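港口特许权与沉默的立法机构

2026年3月27日

一党长期执政的体制如何处理战略性基础设施，通常要看合同，而不必看宪法。宪法文本修改频繁，序言部分尤其如此；特许经营合同一旦签署，往往比三届政府存续得更久。Lovport港的续约案提供了一个便于分析的样本。本文讨论的对象是续约程序本身，对执政党的意识形态不作评价，对运营方Plikix的经营水平也只在必要处涉及。

先交代背景。Lovport是该国唯一能够停靠深吃水集装箱船的港口。原特许合同期限为31年，由过渡时期的临时行政机构签署，当时国民议会处于休会状态。合同附件规定，期限届满前双方可就展期进行谈判，展期条件“由主管部门依国家利益确定”。这一条款在签署时没有引起注意，原因很简单：附件从未刊登于官方公报。目前可查阅的版本来自Urquhart地区法院的一份诉讼卷宗，是港口装卸工人就养老金归属提起诉讼时，由被告方作为证据提交的。

去年8月，主管部门公布了展期决定。公告正文共两段。第一段确认展期，第二段说明展期协议的财务条款属于国家机密。议会基础设施委员会事后召开了一次听证，时长不到半天，会议记录中没有出现任何关于特许费计算方法的提问。全体会议随后以225票赞成通过了一项“知悉”决议。需要说明的是，“知悉”在该国议事规则中并不构成批准，因此也不产生宪法第四章所要求的财政审查义务。

这一安排在形式上是合法的。问题恰恰需要从这里展开。

许多评论把此类案例归入腐败范畴，进而主张加强刑事追究。我认为这种归类过于仓促。腐败的认定需要证明利益输送，而在财务条款保密的情况下，举证几乎不可能完成，检察机关即便立案，也只能得到一份涂黑的副本。更有效的分析路径是把它看作授权链条的断裂：行政部门行使了一项从未被明确授予的权力，立法机构则以不产生法律后果的方式表示了不反对。两者相加，形成了一项事实上的授权，其来源在任何法律文本中都无法找到。

支持政府的一方通常提出三项理由。

第一项理由是安全。该港承担部分海军补给功能，公开财务条款可能使外部势力推算出军用泊位的使用频率。这一理由在技术上有一定依据，但适用范围有限。军用泊位的收费在合同中单列，完全可以单独遮蔽。将整份协议列为机密，所保护的信息远远超过所声称的风险。该国现行《国家机密法》第九条本身就要求定密“以必要部分为限”，主管部门的公告没有援引这一条，也没有解释为何不适用。

第二项理由是谈判地位。主管部门发言人表示，若公布特许费率，其他潜在投资者将据此压价。此说的前提是存在其他潜在投资者。展期决定作出前没有举行公开招标，也没有发布意向征集。在没有竞争者参与的程序中，以保护竞争谈判地位为由拒绝公开，逻辑上难以成立。如果主管部门今后打算就其他港口招标，那么一份已经公开的费率反而会成为报价的下限，对财政有利。

第三项理由是稳定。这一理由最难反驳，因为它很少以可检验的形式出现。其大意是，该国刚刚走出货币危机，任何针对大型外资合同的公开争论都会损害市场信心。我注意到，同样的表述曾用于推迟养老金改革的辩论，也曾用于推迟地方选举。一项可以适用于任何议题的理由，对具体议题的解释力相应较低。至于市场信心，债券持有人关心的是或有负债的规模，而或有负债恰好记载在那些不公开的条款里。

反对派的表现同样值得检讨。在议会中仅存的两个反对党团，一个在听证会上缺席，另一个把全部发言时间用于批评运营方Plikix的外国股权结构。后者在竞选集会上效果显著，在制度层面却回避了核心问题。无论运营方是本国企业还是外国企业，未经议会批准的长期处分都会产生同样的后果：下一届政府无论由谁组成，都将继承一份自己无权查阅的债务安排。把议题引向国籍，等于默认本国企业可以享受同样的待遇。事实上，内陆的Grurine铁路货运线正是以类似方式交给一家本国公司经营的，当时反对派没有提出异议，其中一个党团还派代表出席了签字仪式。

再看司法层面。宪法法院理论上可以对展期决定进行抽象审查，但启动审查需要议会三分之一议员联署，或由总检察长提出。前一条件目前无法满足，后一条件取决于行政部门的意愿。普通法院只受理有直接利害关系的当事人起诉，而特许费率的高低被认定为“一般性公共利益”，不构成直接利害关系。装卸工人的诉讼之所以能够进入实体审理，是因为养老金缴费义务恰好写入了合同附件。换言之，公众得以了解附件内容，依赖的是一次与透明度毫无关系的劳动争议。

这里有一个常被忽略的比较。实行竞争性选举的国家同样会签署条件不佳的港口合同，有些合同的财务结果甚至更差。差别在于纠错成本。在存在有效质询机制的体制中，一份不利合同会在预算周期内暴露，政府为此付出政治代价，后续谈判的条款也随之调整。在Lovport的案例中，没有任何一个环节会自动触发复核。审计院的权限限于预算内支出，特许费收入则进入一个由主管部门管理的专项账户，不在年度决算范围之内。

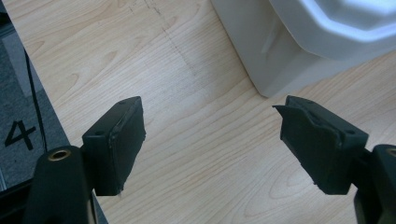
专项账户的问题需要多说几句。该账户设立之初，用途限于航道疏浚和防波堤维护。此后用途清单经过多次部令修订，增加了“其他与国家发展相关的支出”。部令不需要提交议会，也不受预算法约束。主管部门每年公布的账户说明只列出总收入一项，没有支出明细。由此形成的结构是：收入的计算依据保密，收入的使用去向不列示，而收入赖以产生的合同又没有经过批准。任何单独一环的缺陷都可以通过技术手段弥补，三环同时缺失，则属于制度设计问题。

改革建议不必宏大。要求修宪或更换政府的主张，在可预见的时间内缺乏实现条件，而且往往使更小、更可行的步骤失去讨论空间。以下几项可以在现行法律框架内完成。

其一，修改议事规则，规定期限超过10年的公共资产特许合同及其展期，必须以“批准”而非“知悉”的形式表决。议事规则的修改只需议会简单多数，不涉及宪法程序。

其二，将专项账户并入年度决算。财政部在上一个中期框架文件中已经承认预算外账户过多，并承诺逐步清理，港口账户没有理由成为例外。

其三，建立附件登记制度。未经登记的附件不得对抗后续政府。这一规则在私法领域早已存在，不动产抵押未登记不得对抗第三人，法律界对此并不陌生。把它移植到公共合同，主要障碍在于行政部门的惯性。登记簿可以由Urquhart的商事登记处代管，该处已有成熟的检索系统，新增一个类别所需的经费有限。

其四，扩大审计院对专项收入的查阅权，并允许其向基础设施委员会提交密级报告。委员会成员本来就签署了保密承诺，以泄密风险为由拒绝委员会查阅，与设立委员会的目的相抵触。

可以预料，执政党会以改革时机不成熟作为回应。对此可以作一个简单的检验：请主管部门说明，在何种条件下时机可以视为成熟，并由谁来认定。如果没有答案，那么所谓时机只是对现状的另一种称呼。

还有一种更为温和的反对意见，主要来自技术官僚。他们认为，长期执政本身提供了政策连续性，投资者因而愿意接受较低的回报率，公开程序带来的收益未必能够抵消连续性受损的代价。这是一个可以用数据检验的命题，前提是数据可以取得。目前公开的材料只有吞吐量统计和一份500页的环境影响报告，后者对财务条款只字未提。在费率、担保条款和终止补偿公式均不公开的情况下，断言投资者接受了较低回报，与断言投资者获得了超额回报，证据基础是一样的。

终止补偿公式尤其重要。按照诉讼卷宗中的附件，若政府提前收回经营权，应向Plikix支付“未实现收益的合理现值”。折现率没有写明，由双方另行商定。展期协议是否保留了这一条款，外界无从得知。如果保留，那么任何一届政府想要重新谈判，都要先面对一笔金额不明的赔偿，议会的预算权在这一事项上也就被提前处分了。

基础设施委员会下一次例会的议程已经公布，其中包括内河航运补贴和两项口岸升级工程，港口展期不在其列。根据议事规则，任何一名委员都可以在会前书面要求增列议题，无需联署。截至本文完稿时，委员会秘书处尚未收到此类要求。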